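Equipment planning meeting, Flostotbridge workroom, 4 August 2026

Noreen Gilani took the chair and thanked everyone for coming in on such a sticky afternoon. The May minutes were agreed with one spelling fixed.

We spent most of our time on the grippers, as expected. Hidel has quoted $1,174 for a second hand-held unit and Clarno $1,481, the Clarno price including spare pads and shipping. There was a good, friendly back-and-forth on this - several of us like the Clarno grip, but the Hidel would share parts with what we own. Cloth folding on beds stays the first task on the list.
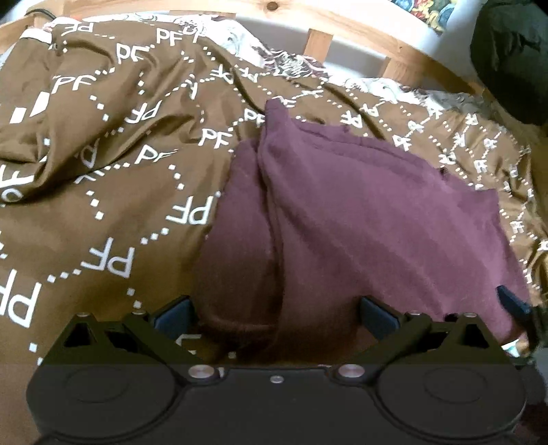
Hand-held gripper with purple cloth on a patterned bedspread.

Noreen reminded us that screws and pads need their own budget line, and $220 was set aside for the year with no objections. The robot arm itself will wait until the Um project has settled its table height.

Agreed: Noreen to ask Hidel whether the price drops if we order 2, and to bring the answer next time - with both quotes on paper, please.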